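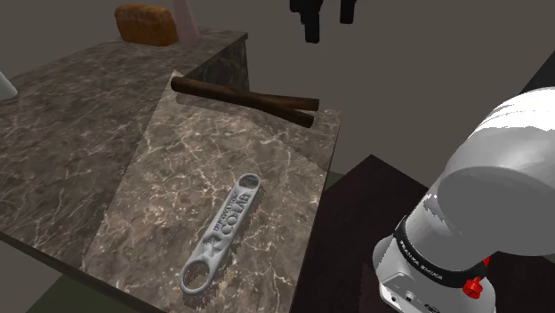 Im Juli habe ich endlich wieder mit dem Brotbacken angefangen, ausgerechnet im Juli, wo man den Ofen am liebsten gar nicht anschauen möchte! Aber Nour Semaan hatte mir ein Glas von ihrem Sauerteig mitgegeben (er heißt Endale, fragt mich bitte nicht, warum), und so ein Glas stellt man ja nicht einfach in den Kühlschrank und vergisst es. Also, ich jedenfalls nicht mehr, nach dem traurigen Ende meines letzten Ansatzes.

Gefüttert wird er bei mir abends, so gegen zehn, wenn die Küche ein bisschen abgekühlt ist. Am nächsten Morgen um 6 Uhr ist er meistens schon bis zum Rand geklettert, und dann muss es schnell gehen, noch vor dem ersten Kaffee.
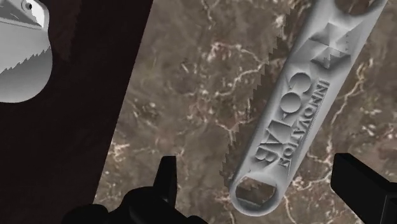
Beim Backen selbst halte ich mich inzwischen an 245 Grad und lasse den Deckel die erste halbe Stunde auf dem Topf. Früher war ich da viel zu ungeduldig und habe dauernd nachgeschaut, und dann wundert man sich über die blasse Kruste. Das Anschneiden fällt mir allerdings immer noch schwer, also das Warten davor, meine ich. Zwei Stunden sollen es sein, sagt Nour, und ich schaffe mit Mühe eine.

Nächstes Mal probiere ich es mit etwas mehr Roggen und einer Handvoll Walnüssen. Wer gute Erfahrungen mit Kümmel im Teig gemacht hat, darf mir gerne schreiben, da traue ich mich noch nicht so recht ran.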